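Getting an old stain out of a marble floor

Sun 7 September

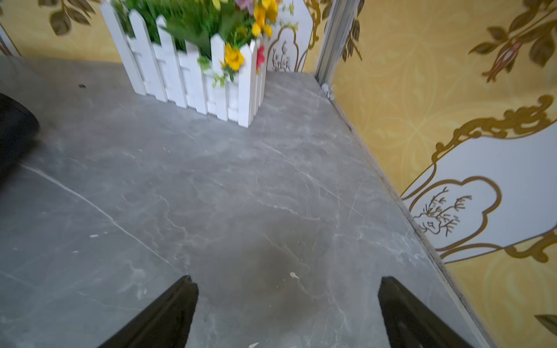
Gray marble with white veins and a brownish-gray stain.

I have now read enough about marble stains to have opinions, so these are my notes on poultices.

Marble is mostly calcium carbonate. Acid dissolves it, so vinegar, lemon juice and most bathroom descalers will leave a dull spot that no cleaner can fix. An etch mark is damage to the polish. A stain is color sitting in the pores. The two need different repairs, and most of the bad advice online comes from mixing them up.

The test is simple. Look along the floor at a low angle with a lamp behind the spot. If the shine is even across it and only the color changes, it is a stain. If the reflection breaks up, it is an etch and you need polishing powder or a professional.

For organic stains (coffee, tea, leaf litter) the usual recipe is hydrogen peroxide mixed with a white absorbent powder until it holds its shape like peanut butter. I used 220 grams of plain kaolin and added the liquid by eye. Spread it a little past the edge of the stain, tape plastic wrap over it, and leave it for a day. Then take the plastic off and let the paste dry completely. The drying is what pulls the color up – scraping it off early wastes the batch.

Oil needs a different liquid. Arsalan Sial, who used to fit stone for a living, recommends acetone with the same powder, windows open, no pilot lights. Rust is worse. Most rust removers are acidic, and the ones sold as safe for marble still want a trial in a corner first. Peroxide can also lighten dark stone, so the same goes there.

Old stains often take more than one round. My hallway spot is on its third and is paler each time, though the middle is slow.

If the finish ends up slightly uneven, wet sanding starts at 220 grit for scratches you can feel and 600 for ones you can't. I would stop before either if the floor was factory polished. Matching that shine by hand is a long job.

Sealer goes on last, once the stone is fully dry. I have not picked one yet.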